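Threads > Carola Kramer > Moving the business to Ulthorpe

We use cookies to keep this site working. Accept / Manage settings

I've now been in Ulthorpe for a full year, so a few posts on what changed when I moved the bookkeeping business out of Desham. Mostly rent, trains and broadband.

Rent first. In Desham I paid 1486 a month for one room over a bakery. In Ulthorpe I pay less than that for two rooms and a parking space. The heating is extra and I underestimated it badly in the first winter.

Business rates were the surprise. I assumed small business relief would carry over by itself. You have to apply again with the new council, and mine took until September to come through.

Trains. The fast one leaves at 7.15 and if you miss it the next is a stopper. I go back to Desham twice a month for the clients who like to meet in person. Everyone else was happy with a call. 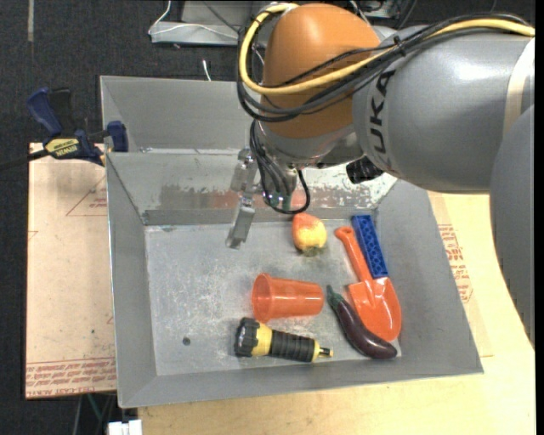
Orange and grey, yellow cable over the top.

I kept all but two of my Desham clients. One retired, the other wanted someone within walking distance, fair enough. New ones have come mainly through Albers, the stationers on the high street, who let me leave cards by the till.

Broadband – check the actual building, not the postcode. The postcode checker said fibre. The building had a copper line and a landlord who had to sign a form. That took 15 working days once he had found a pen.

I moved my invoicing to Fluna at the same time, which I would not do again. One big change at a time. I had invoice 2114 go out twice and 3123 not go out at all, and both clients were very patient with me. 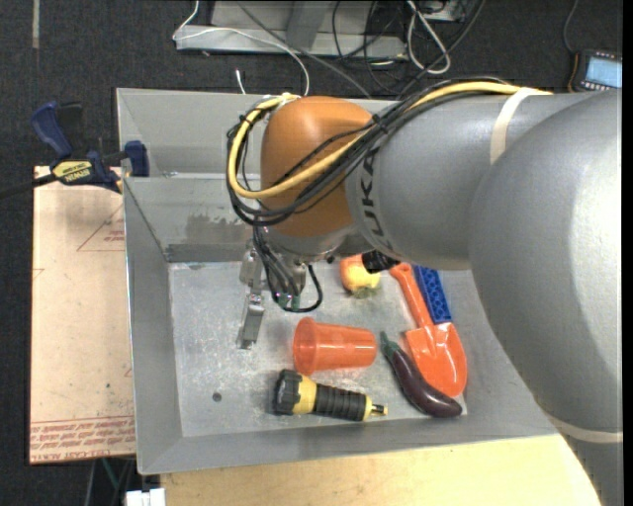

Lunch is worse here. There is one café and it shuts at two. I bring soup.

Things I'd do the same: give clients two months' notice, pay for post redirection for the whole year, and tell the bank before the move. Companies House and HMRC both need the new address too, and they are separate jobs.

Would I move back? No. I would like the bakery back though. If you're thinking about a similar move and have questions about the rates forms, reply here and I'll answer in the evening.

Previous Next Latest Replies Back to top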